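Pellska project – minutes of the methods review
Held at the Andville office, 26/05/2023
Minutes taken by the evaluation lead

1. Minutes of the January meeting

Accepted with one correction. Under item 3, "the policy generalizes to new kitchens" now reads "the policy was run in kitchens with different counter and wall textures." The training group accepted the change and asked that their objection to it be recorded.

2. Simulation results

The training group presented the new results for Prolto, the policy trained on 3607 simulated demonstrations. It was tested on 192 kitchen layouts, all held out from training. The headline success rate is higher than in January, and the group would like to put it in the abstract.

The evaluation lead asked what "held out" means here. Answer: the layouts are new, but the objects come from the same library as the training set, and so do the textures. The lead's view is that this measures how well the arm copes with familiar things that have been moved. That is worth reporting, under that name.

There was a long discussion of the success check. An episode passes if the target object ends up inside the goal region. The check ignores everything else on the counter, so an episode in which the arm knocks over a cup on the way still counts as a pass. The training group thinks such cases are rare. No figures were offered.
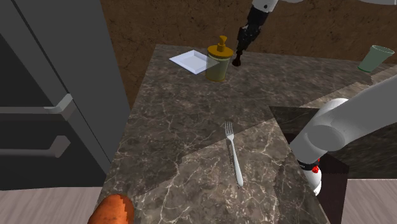 Cluttered counters came up next. When the target stands close to another object, the gripper has to come down in a narrow gap, and small errors in the contact model start to matter. Two people felt the simulator is too forgiving at this point – fingers slide past a neighbor that a real hand would bump. The training group said the contact settings are the Gallardo defaults and have not been tuned in either direction. The lead replied that untuned is not the same as correct, and asked for a run with stiffer contacts.

Thin flat items such as forks and plates were also raised. They are in the layouts as distractors but are hardly ever chosen as targets. Agreed that the paper must say so.

3. Comparison with the baseline

The baseline was trained for 2000 steps and Prolto for a good deal longer. The training group said the baseline had stopped improving. The curve shown was smoothed and did not settle the question for everyone present. The raw curve is to be circulated.

4. Real arm

No results yet. A proposal to state in the paper that transfer is "expected" was turned down. It may be listed as future work.

5. Actions

Training group: rerun all 192 layouts with the stricter check (no other object displaced) and report both rates side by side.
Training group: one run with stiffer contacts, same seeds.
Training group: circulate the raw baseline curve.
Evaluation lead: pick 2 object types to leave out of training altogether, and write up the test before anyone sees results from it.
Headline number stays out of the abstract until the first three are done.

6. Other business

Render jobs are still filling the shared disk. Old episode videos will be deleted unless claimed by their owners. Next meeting to be set once the reruns are finished.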